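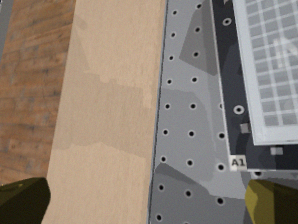
I caught up with the Valside coach in the hallway outside the locker room, and she was still holding a cup of coffee she'd poured before tipoff. Her team had just beaten Tekero by three, in front of 430 people, and her voice was pretty much gone.

"I told them at the half, quit watching the ball and go find a body," she said. "We gave up so many second chances early. I was sick about it."

I asked about the zone, which I hadn't seen from them since October. She laughed at me! "We've been working on it for weeks. We just never had the nerve to run it in a real game."

The nerve showed up with 5 minutes left, when her point guard picked up her fourth foul and had to sit. The freshman who came in lost the ball right away – I groaned out loud, sorry – and then hit the corner three that put them ahead for good.

"She wanted to come out after that turnover," the coach told me. "She looked right over at the bench. I looked at the floor till she quit looking."

Free throws were a sorer subject. "Don't ask me about free throws," she said, so I asked again. "Okay, we're bad at them. We shoot them every day and we're bad at them."

Lodis is up next, on the road, and Lodis presses the whole game. She hadn't watched any film on them yet and wasn't planning to that night. "I'm going home to eat a sandwich standing up," she said. "Film's in the morning."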